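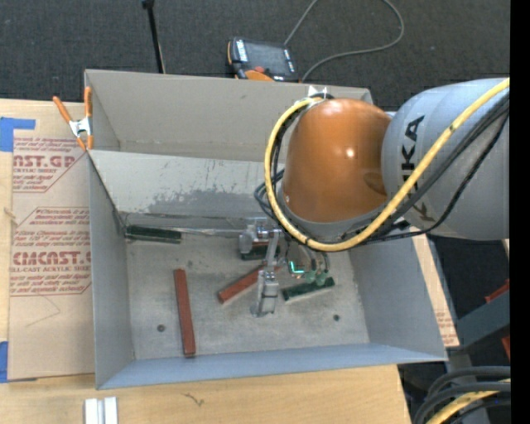

Figure 2. The bin cell at Stilport, with the arm reaching in from the right and five bars on the floor of the bin.

Home | Issues | Authors | Contact
Print this article | E-mail this article

4. The build

4.1 Where it lives and what we started with

I should say up front that the cell in Figure 2 was put together at Stilport, which is a shared workshop with a long waiting list for the laser cutter and a very short one for anything that needs its own breaker. The arm is a KUKA that came to us second-hand (we paid for the freight and a new battery set, and that was the whole budget for December). I'm a hobbyist with a day job in sheet metal, so I've written this section the way I'd explain it to somebody leaning on the bench beside me. The maths is in Section 3 and you're welcome to it!

The job is simple to say. There's a bin, there are bars lying in it at odd angles, and the arm has to get them out. Straight bars on a flat floor are a pleasant problem. Bars that have slid up against a wall are a different animal, and most of the evenings I spent on this project went into that second kind.

4.2 The bin

The bin is open-topped grey metal with tall walls that flare out toward the rim. I liked the flare when I picked it, because I thought it would give the wrist more room coming in at an angle. It does, up to a point. What I hadn't thought about is that a flared wall also gives a bar something to ride up on, so you get pieces propped with one end off the floor, and the pose estimate goes a bit silly.

The sloping panel at the back has a worn patch on its upper part, darker than the metal around it, and I spent far too long on it. The early version of our segmentation code (we call it Namska, after the street I grew up on) kept proposing a bar up there. You could tell it there were no bars that wide or that ragged, and it would agree with you for a while and then offer the same one again. In the end I masked out everything above the foot of the slope and got on with my life.

The two small dark holes in the floor caused much less grief. I use them as landmarks when I'm checking that the bin hasn't crept along the table. I did wonder about plugging them, and I still might.

We hold the bin with a spring clamp on the back left corner, the kind with orange handles that every workshop has in a drawer. Is it a proper fixture? No. A bracket is drawn up and waiting for its turn on the brake. The clamp has one real drawback, which is that a handle stands up above the rim and has to be in the collision model. I left it out the first time, and I don't recommend that.

4.3 The bars

We used two colours, a reddish brown and a dark green. The layout in Figure 2 is one I came to think of as the awkward one, with a green bar tucked into the back left corner at the foot of the slope. The long reddish-brown bar over on the left is easy by comparison, with clear floor along most of it, although its near end lies close to the front wall and you want to grip it well back from there. The one near the middle is a fair test of the approach path, as the gripper can hide its far end from the camera. We take our picture for planning with the arm parked well back for exactly this reason, and treat anything seen with the arm over the bin as a check only.

Dark green on scuffed grey was harder for Namska than reddish brown on scuffed grey. I tried more light, then less light, and then a coat of chalk spray, which worked beautifully and got into everything. We went back to tuning.

4.4 The tool

The tool carries a silver metal gripper with a jointed finger that goes down between bars, and a pair of translucent green suction cups off to one side. I call the whole assembly the Zamani, which was the label on the box we kept its parts in, and the name stuck. My first plan was to use the cups for everything. They're kind to the parts and they don't need a gap on either side! But a cup wants a decent flat patch to sit on, and a bar leaning on its edge doesn't offer one. So the rule we settled on is that the cups get first go at bars lying flat and the finger gets the rest.

Getting both onto one wrist meant a lot of hose and wire in a small space. You can see the thick yellow cable looping under the orange housing and up its side, with black cables running along by it. If I were starting again I'd do the cables first and the tool second. A loop that looks generous with the arm at home can end up inside the bin once the wrist rolls over, and a dark cable is just the sort of thing a tired segmentation routine will call a bar. Tie yours up high, and then drive every extreme pose by hand at low speed with your thumb near the stop button.

4.5 Running it

Over the build we logged 289 pick attempts, of which 91 were on bars touching a wall. I've kept those in a separate list in the appendix, as lumping them in with the easy ones would flatter us. The planner itself is a plain one from Clorunard, a little library a few of us at the workshop maintain, and all I added was the wall rule: slide the bar away from the wall before you try to close on it. The slide costs a couple of seconds a go and I'd still keep it.

One last practical note for anyone building on a shared bench. The acrylic sheet still has its paper on and it's staying that way until we get round to the guards, but do tape your sheets down if they live near the cell. And find the teach pendant a permanent hook early on. Ours still ends up on the carpet behind the table, and I've stepped over it more often than I'd like. The settings we ran with are in Table 3.

Contact the editors | Copyright January 2019 | Back to top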